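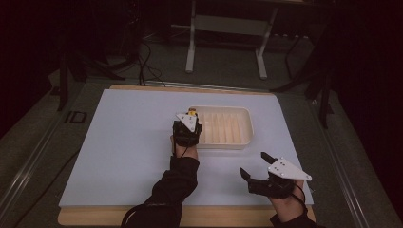
Bandeja blanca con nervios en el fondo, sobre el tablero claro

Lista: Mesas y bandejas
Asunto: Re: ¿Bandeja lisa o con nervios para piezas pequeñas?

¡Hola a todos!

Retomo el hilo de las bandejas porque llevo toda la mañana ordenando la mesa y tengo unas ganas tremendas de contarlo. Cito lo que se preguntaba y contesto debajo.

> Tengo piezas pequeñas de plástico mezcladas en cajas de zapatos y quiero pasarme a bandejas
> bajas para tenerlas a mano mientras trabajo. En la tienda de Besgate las hay
> lisas y con rayas en relieve en el fondo. ¿Las rayas sirven para algo o
> solo estorban al limpiar? ¿Y qué ponéis debajo? Mi mesa es de madera y
> ya la tengo bastante marcada.

¡Con nervios, sin dudarlo! Yo empecé con las lisas y las piezas se me iban todas a la misma esquina en cuanto movía la bandeja un palmo. Con los nervios se quedan bastante más quietas, y si son alargadas se acomodan en los canales y las ves de un vistazo. La mía es blanca, rectangular, de paredes bajas y redondeadas, y los nervios van de delante hacia atrás. Probad a girarla antes de decidir cómo la dejáis, que cambia mucho según de qué lado recojáis las piezas.

Lo de limpiar, pues sí, cuesta un poco más. Yo uso un pincel plano y ancho, de los de repostería (seco, eso sí), y lo paso siguiendo los canales. Una pasada y fuera. Las lisas las he dejado para tornillería gorda, que ahí me da igual que ruede.

En cuanto a lo de debajo: yo tengo un tablero liso de un azul grisáceo muy pálido encima de otro de madera clara, un poco más grande, de modo que la madera asoma por los bordes. Me encanta esta combinación. El color es una delicia para la vista, las piezas de colores vivos resaltan muchísimo – la amarillita de la foto, en la esquina de la bandeja, se encuentra sin buscarla – y el de arriba se puede levantar y limpiar aparte. Antes tenía un tapete verde oscuro de Lebrun y me pasaba la tarde palpando con los dedos.

Del tamaño de las piezas no os puedo dar una regla. En el lote Illach que compré en agosto venían 3000 y me puse a separarlas por colores con toda la ilusión del mundo. Llevo casi 1378 (las apunto en una libreta, cada cual con sus vicios) y la verdad es que me lo estoy pasando en grande. Trabajo con 2 bandejas y me sobra: en una lo que está por mirar y en otra lo ya separado. Cuando se llena la segunda, a su bolsa y a empezar otra vez.

Una cosa que no haría: llenarlas hasta arriba. Con paredes tan bajas basta un codazo. Yo echo un puñado, lo extiendo, y cuando quedan las últimas echo otro.

¿Alguien ha probado las apilables de Clomska? Me tientan para guardar a medias un color sin tener que embolsarlo, pero no sé si al ponerlas una encima de otra aguantan bien o bailan. Si las tenéis, decidme también cuánto miden por dentro, que en la ficha solo viene la medida exterior.

¡Un saludo y a seguir separando!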